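Vanirholm Community Repair and Learning Fund
Progress report, November 7, 2022

We have had a cracking few months! Since the grant began in June, 398 people have joined the evening classes at the Vurnis reading rooms, and the lending shelf has gone out 1697 times. The sewing group now fills both tables, and the beginners' Spanish class has asked for a second term (we said yes straight away). 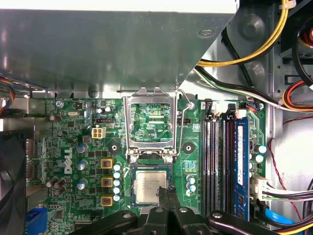
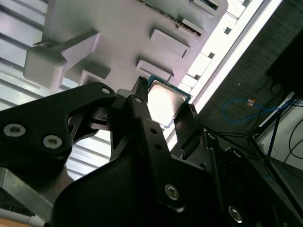
Lending is where the growth has been. Laptops go out for two weeks at a time, mostly to people applying for work or helping children with homework, and 719 of the loans so far were to first-time borrowers. The Plirketti branch wants a shelf of its own and we would love to give it one. Alaric Escobedo has also rewritten the handout for the "What's inside?" evening, so that it now starts with the processor, the square chip with the silver metal top, before moving on to memory and storage. People took to that version much faster than the old one.

Two things are behind. The ramp at the Espinoza Street entrance still needs its handrail, and the printed timetable went out late, so the first week of family reading was quieter than we'd hoped. It has picked up nicely since, with seven families coming regularly.

Next we'd like to move 7 per cent of the travel budget into large-print books, which borrowers keep asking for. Please let us know if you're happy with that.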